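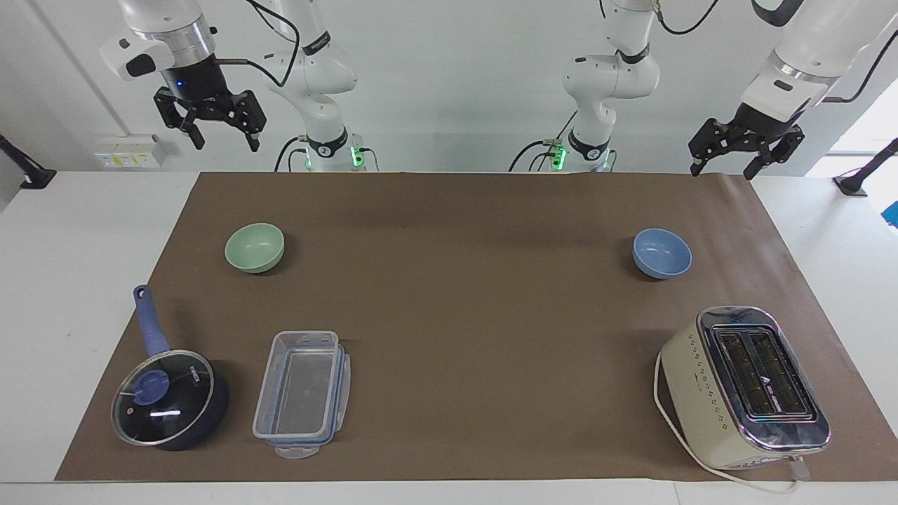
Jamville · Laboratorio de Manipulación · Cola de incidencias

Pinzas de dos dedos Zodura: agarres fallidos en cuencos con el controlador Haddad
Estado: abierto
Prioridad: media
Abre: Nayeli Bermúdez
Asignado a: Macario Cortés

Descripción del problema

Desde que cambiamos las pinzas Trullham por las Zodura en los dos brazos, el agarre de los cuencos por el borde falla más de lo que prometía el proveedor. La hoja que nos mandaron con la oferta habla de «agarre fiable en menaje doméstico», sin decir qué menaje ni con qué controlador. Con el juego de cocina de siempre (tostadora, cazo con tapa de cristal, recipiente de plástico transparente y los dos cuencos) los números son estos:

Pinza Trullham, fuerza al 70 %: 85 % de agarres buenos en cuencos.
Pinza Zodura, fuerza al 70 %: 70 % de agarres buenos en cuencos.

El mango del cazo lo cogen bien las dos. La tapa del recipiente no la cuento, porque todavía no hemos decidido qué consideramos un agarre bueno ahí.

La posición de partida es siempre la misma: pinzas abiertas, dedos hacia abajo, una sobre cada cuenco. El controlador no devuelve ningún error. En el registro aparece 1033 de vez en cuando, que según el manual de Haddad es «aviso informativo». No dice de qué informa.

Comentario de Macario Cortés

He mirado los registros. El 1033 sale también en agarres que acaban bien, así que no lo daría por culpable todavía. Preguntas:
- ¿Se recalibró la apertura máxima después de montar las Zodura?
- ¿El perfil de cierre es el de fábrica o el que teníamos con las Trullham?
- ¿Falla igual en los dos brazos?

Haddad me ha contestado por correo que actualicemos el firmware. Es lo mismo que contestaron en enero con el problema de las muñecas, y entonces no arregló nada.

Respuesta de Nayeli Bermúdez

Apertura recalibrada, sí, en las dos. El perfil de cierre es el de fábrica. Falla en ambos brazos, algo peor en el izquierdo, pero con tan pocas repeticiones no me atrevo a decir que la diferencia sea real.

Firmware actualizado de todos modos. Sin cambios apreciables.

Prueba con la cámara de cabeza

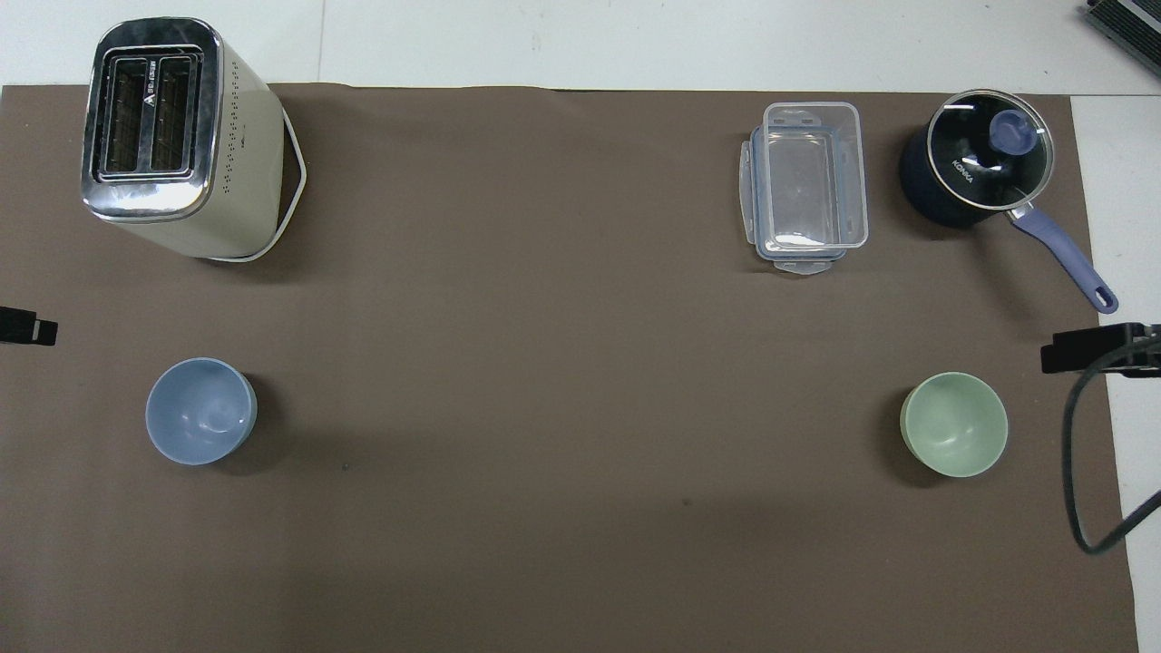
Jamville, 17 de noviembre de 2025

Repetimos la serie grabando desde la cabeza, por si el error venía de la estimación de posición y las pinzas no tenían culpa. Sigue el mismo juego de objetos, con los dos cuencos vacíos y bien separados, a la altura a la que entran las pinzas por los lados. La tapa de cristal del cazo da trabajo al detector por los reflejos; eso ya pasaba antes y va en otro ticket.

Lo que sale de la revisión:

1. La posición estimada de los cuencos es buena. El error queda dentro de lo que tolerábamos con las Trullham.
2. En los fallos, el dedo exterior toca el borde antes que el interior y el cuenco se desplaza. Parece cosa de centrado o de velocidad de cierre.
3. Bajando la velocidad de cierre a 400 (las unidades son las del panel de Haddad, que no las especifica) el desplazamiento se reduce. No desaparece.

Comentario de Macario Cortés

El punto 3 me convence a medias. Si cierras más despacio, cualquier pinza mejora, también la Trullham. Antes de apuntarle la mejora a la Zodura hay que pasar las Trullham con esa misma velocidad. Y con los mismos cuencos en los mismos sitios, por favor, que la última comparativa se hizo con la mesa cambiada a mitad y no sirvió.

Zodura propone vendernos unas puntas «de alta adherencia». No las pediría hasta saber si el problema es de adherencia. Por lo que cuenta Nayeli en el punto 2, yo diría que no.

Pendiente

- Montar las Trullham y repetir con velocidad 400. (Nayeli)
- Pedir a Haddad por escrito el significado de 1033 y las unidades del panel. (Macario)
- Más repeticiones en el brazo izquierdo.
- No firmar la aceptación de las Zodura mientras este ticket siga abierto.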